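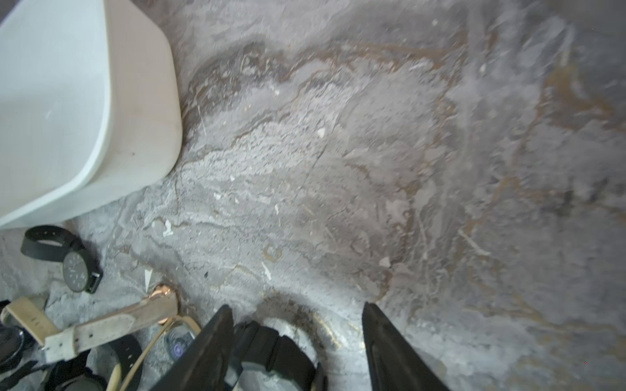 Gendham Adult Learning and Repair Partnership
Progress report to the Malhotra Fund, second reporting period

1. Purpose of this report

The Partnership is required under the terms of its award to report twice in each year on activity, expenditure and any change to the agreed plan. The present report covers the second period. It should be read alongside the financial return, which has been sent separately to the Fund's grants office. Figures in this report have been reconciled with that return, except where stated in section 5.

2. Position against the agreed plan

The award supports evening and weekend courses in basic household finance, written English and small repairs, held at Gendham and at the smaller site in Vastwood. At the close of the period 315 learners had enrolled, against a target of 275. Enrolment at Gendham accounts for most of the increase. Vastwood remains below the level set out in the plan, and the steps being taken there are described in section 4.

Attendance has been recorded at every session. In total 979 learner sessions were attended across the two sites. Written English had the steadiest attendance. Household finance began well and fell away after the fourth week, a pattern that was also seen in the first period. The course has now been shortened by two sessions, and the material on pensions has been moved to a separate evening for those who want it.

The Fund asked in its last letter whether learners were moving on to further study. Learners are asked about their intentions at enrolment and again on leaving. The leaving form was not in use at Vastwood until the middle of the period, so no combined result is offered here. A full return for both sites will be made in the final report.

3. Premises and equipment

The lease on the Gendham rooms was renewed in November on the same terms. The landlord has agreed to replace the heating controls, which have been a cause of complaint from the Thursday evening group in particular. The work was delayed twice and was still outstanding when this report was prepared. 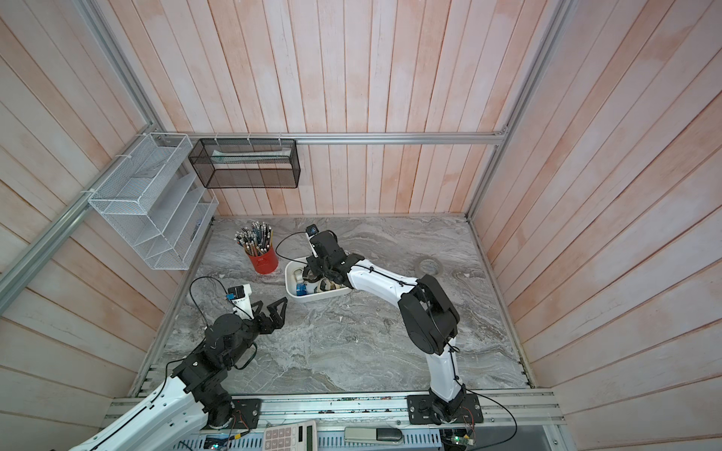
Figure 1. Marble-patterned work surface with plank walls and wire-mesh organiser.

Spending on furniture was lower than forecast. The Partnership had allowed for new desks in both teaching rooms, but a supply of sound second-hand desks was found and only the chairs were bought new. The saving has been held within the equipment heading pending the Fund's agreement to the transfer requested in section 5.

Lockable storage for learner records has been installed at both sites. Paper enrolment forms are now kept for the period set out in the Partnership's records policy and are then destroyed. The policy was reviewed during the period and a revised copy is enclosed with the financial return.

4. Vastwood

Enrolment at Vastwood has been held back by transport. The last bus leaves before the evening sessions end, and learners without a car have had to leave early or make other arrangements. From the start of the next period, sessions will begin forty minutes earlier. The tutor has agreed to the change and the hall is available.

A daytime course in written English will also be tried, with 12 places in the first instance. It will be held in the library annexe, where there is step-free access. Two local employers have said that they will display the course leaflet.

The post of site co-ordinator was vacant for part of the period. Cosimo Dal Bello took up the post on a part-time basis and is now the first point of contact for all Vastwood enquiries. The Partnership is grateful to the Gendham office staff who covered the work in the meantime - this placed a strain on enrolment at the main site during its busiest weeks.

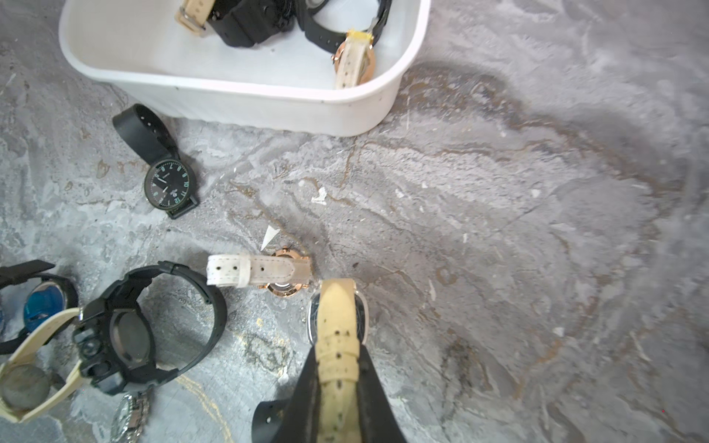
Progress Report No. 2, page 3

5. Finance

Expenditure was within the approved total. Tutor fees were slightly above forecast owing to the additional group opened at Gendham. Printing was below forecast. One invoice from Zadness Print Services, for the spring prospectus, was in dispute at the end of the period and is not included in the figures. The Partnership expects to settle it in the coming weeks at a reduced amount.

The Fund's agreement is sought to the transfer of the unspent balance on furniture to the travel support heading. This would allow fares to be repaid to Vastwood learners on low incomes. No increase in the total award is requested.

6. Risks

The main risk to the plan is the loss of tutors. Two have given notice that they will not be available after the summer, both in household finance. Recruitment has begun. Should it prove unsuccessful, the course would be offered at Gendham only, and the Fund would be told before any change was made.

7. Next period

Work in the next period will centre on the revised timetable at Vastwood, tutor recruitment and the completion of the learner survey. The survey questions have been agreed with the Fund's evaluation officer, and replies will be collected at both sites. A draft of the findings will be sent to the grants office for comment ahead of the final report.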